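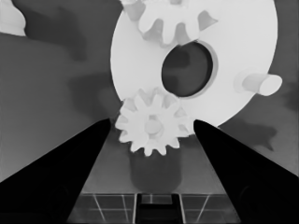
Ticket: Scheduled exports arrive with broken accented letters
Product: Dovullow, document export module
Opened by: Hường Lương, Grelismont office
Assigned to: Henok Worku
Priority: Normal, later changed to High
Status: Resolved, waiting for confirmation of one point

Opened by Hường Lương

Hello,

I am writing about the supplier list which we export from Dovullow every night. Until October everything was correct. Now the names with accents come wrong in the file. My own family name arrives with four strange signs in the place of one letter, and Cristóbal Medina from purchasing has the same problem with his first name. Names without accents are fine.

What I have checked before writing:

The names are correct on the screen inside Dovullow.
The names are correct when I print the list from the browser.
The names are wrong in the CSV file which comes by the nightly job.
When I press the Export button by hand, the names are correct in the CSV file.

The last line is the one I do not understand. It is the same list and the same template, and I believed it is also the same program that makes the file.

We need the file because Leiva, the company that prints our address labels, reads it every morning. They have already printed one set of labels with wrong names and we had to throw it away. There were 300 labels in this set.

I attach one file from the nightly job and one file made by hand.

Thank you,
Hường

Reply from Henok Worku

Hello Hường,

Thank you for the clear report and for both files. Before I look deeper, can you please tell me:

Which program do you use to open the files?
Did anybody change the template or the job settings in October?
Is the nightly file sent by e-mail, or is it saved in a shared folder?

If you open the files in a spreadsheet, please try also a simple text editor. A spreadsheet sometimes guesses the encoding wrong, and then a good file looks like a bad one.

Henok

Reply from Hường Lương

Hello Henok,

I opened both files in the spreadsheet and also in the text editor. The result is the same in both: the manual file is good and the nightly file is bad. So I think the spreadsheet is not guilty.

Nobody here changed the template. About the job settings I am not sure. Tadeo Arancibia takes care of the server and I have asked him.

The file is saved in a shared folder, and Leiva takes it from there.

Hường

Reply from Tadeo Arancibia

Good morning. Hường asked me to answer here.

I did not change the job itself. But in October we moved the scheduler to a new machine, because the old one had not enough disk space. The jobs were copied with the normal backup and restore function of Dovullow. After the move I checked that each job starts and finishes without error, and all of them did. I did not look inside the files – this was my mistake.

The new machine runs the same version of Dovullow as the old one. If you need logs, please say which ones.

Tadeo

Reply from Henok Worku

Hello Tadeo,

This helps very much. When a person presses the Export button, the file is made by the web service. When the nightly job runs, the file is made by the scheduler. Both use the same template, but each one takes its language settings from the system account under which it runs. If the account of the scheduler has no language setting on the new machine, the text can be converted two times, and an accented letter becomes several wrong signs. The files that Hường sent look exactly like this.

Please send me:

the scheduler log from one night
the output of the locale command, run under the scheduler account and also under your own account

Please do not change anything yet. I would like to see the present state first.

Henok

Reply from Tadeo Arancibia

The log and both outputs are attached.

You were right about the account. Under my own account the locale is UTF-8. Under the scheduler account it is only "POSIX". On the old machine somebody had put the correct value in the start file of the scheduler, by hand, and the backup does not include this file. I found it on the old disk, with no comment in it and no date.

Reply from Henok Worku

Thank you, now it is clear. I have raised the priority to High because the file goes to another company.

Please do these steps in this order:

1. Stop the scheduler.
2. Open its start file and add the UTF-8 value for LANG and for LC_ALL.
3. Start the scheduler again. A reload is not enough, it keeps the old values in memory.
4. Run the supplier job one time by hand from the scheduler page, not with the Export button.
5. Open the new file in a text editor and look at a few names with accents.

The scheduler needs up to 60 seconds before it shows the jobs again. Please wait and do not start it a second time.

Henok

Reply from Tadeo Arancibia

Done on 5 November 2022. Steps 1 to 4 had no problem. After step 5 most of the names are good, but not all of them. Florencia Tapia from the accounts team compared the new file with the screen, and she found 2 suppliers that are still wrong. Both records were edited last month.

Reply from Florencia Tapia

I can add some details. The two records are wrong also on the screen, so I think the export is now correct and it only copies what is in the database. Both were changed by the import that reads the address corrections from Falex. This import runs on the same scheduler, during the night.

I did not correct them yet. Should I do it by hand, or is there a tool for it?

Florencia

Reply from Henok Worku

Hello Florencia,

Your conclusion is correct. The import had the same wrong setting, so it saved the wrong letters in the database. New imports will be fine now, but what is already saved does not repair itself.

For two records it is easier to correct them by hand. There is a repair tool, but it works on the whole table, and I do not like to use it when most of the records are good. It could damage them.

Please check also the other lists that the Falex import touches. You can open the Import History page, filter by October and look at the column "Changed". The page shows only 200 rows at one time, so please go to the next page if the list is longer.

Henok

Reply from Florencia Tapia

I corrected both by hand. In the contact list I found one more, a street name, and corrected it too. In the other lists all is good.

Reply from Hường Lương

Hello all,

The file of this night is correct. I can read my name again, and Cristóbal can read his. Leiva made a test page from it and the accents are good there as well.

I have one question before you close the ticket. Can the backup function in the future include the start file? If we move the machine again in a few years, maybe none of us will remember this.

Thank you for your patience,
Hường

Reply from Henok Worku

Hello Hường,

I am glad to hear it. At this moment the backup includes only what is inside Dovullow, and the start file belongs to the operating system. I have written a request to the development team and linked it to this ticket. I cannot promise a date.

Until then, I have added a line about the language setting to the help page "Moving the scheduler to another machine". Tadeo, could you please read it and tell me if the place is good? You are the one who followed this page, so you know better where a person would look.

I set the ticket to Resolved and will close it after Tadeo's answer.

Henok

Reply from Tadeo Arancibia

I read it. The text is clear, but I would put it before the step "Start the scheduler" – now it stands after it. I have also written a comment in our own start file, with the number of this ticket.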